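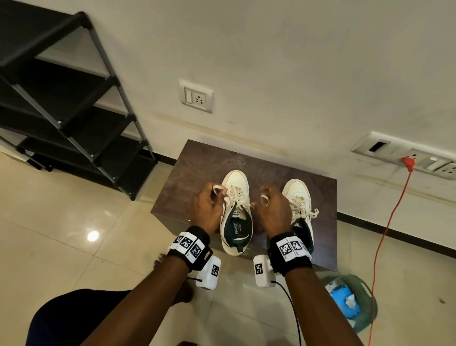
6. Open-Day Demonstration: Lacing Station

6.1 Scope

This section covers the lacing station used when visitors tour the Drovik arm cell. A seated demonstrator ties a pair of sneakers by hand while the wrist trackers record the motion. The arm then replays a recorded session in the cell next door. Arm start-up is covered in section 4 and is not repeated.

Allow 45 minutes for setup before the first group. Groups are limited to 4 visitors at the station; the rest wait with the guide in the Sheehan corridor.

6.2 Preparing the station

1. Place the low wooden stand against the wall. Leave enough floor in front of it for the demonstrator's seat.

2. Set both sneakers side by side on top of the stand, toes toward the wall. Use the white pair. Dark uppers give poor contrast against the stand top on the visitor monitor.

3. Untie both shoes and pull the free ends clear of the openings.

4. Run the tracker cable along the floor to the Kovix logger. Keep it out of the visitor side.

Caution: Do not let visitors step over the tracker cable. A pulled connector ends the recording and the session file is discarded.

6.3 Fitting the wrist trackers

1. Fit one band to each wrist, marker panels facing up. The bands are marked L and R on the inside.

2. Let the small white units hang below the bands. They must swing freely and must not be tucked under the strap.

3. Have the demonstrator reach forward and put the fingers of both hands into the shoe openings, left hand in the left shoe, right hand in the right.
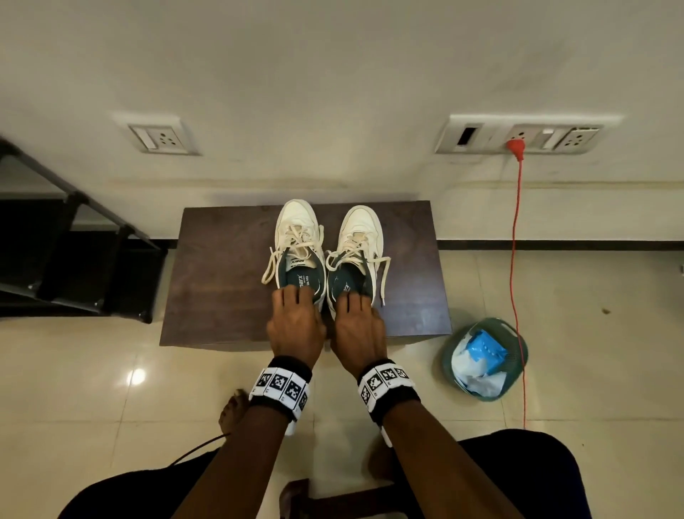
4. Hold for 3 seconds with the backs of the hands up. The logger beeps once when both bands are registered. If it does not beep, wipe the marker panels with a dry cloth and repeat from step 3.

Note: Sleeves must stay above the bands. Firmware 204 reports a covered marker as LOST L or LOST R – earlier versions show only LOST.

6.4 Running the demonstration

1. Press RECORD on the logger and announce the start to the group.

2. Lift the laces of one shoe and separate the ends. Pause with the hands over the shoe so the visitors can compare the live view with the tracked skeleton on the monitor.

3. Form the bow over the middle of the shoe at half normal speed. Do not cross the wrists.
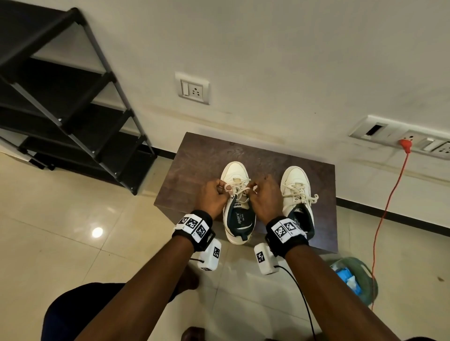

4. Tighten the bow and lower both hands to the stand.

5. Repeat for the other shoe, then press STOP.

6.5 Optional: lacing off the stand

Ailsa Rankin added this part in April after several groups asked how the system copes with a shoe that moves. It takes longer and can be left out if the tour is behind schedule.

1. Pick up one sneaker with the left hand around the heel and sole. Leave the other on the stand.

2. Support the upper with the right fingertips and tip the toe down.
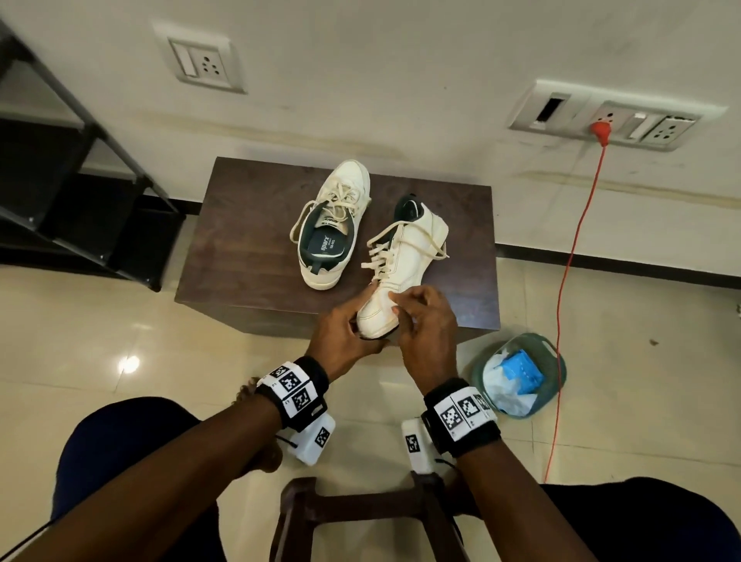 3. Work the laces with the right hand. The left keeps its grip on the heel throughout. Expect brief dropouts on the left band when the shoe is turned; the logger fills gaps of up to 400 ms and flags longer ones.

4. Return the shoe to the stand before pressing STOP.

6.6 Between groups

Untie both shoes and check the band straps. Copy the session file to the Weditz share if it is to be replayed on the arm. Report repeated LOST messages to Gus Quintanilla before the next group enters.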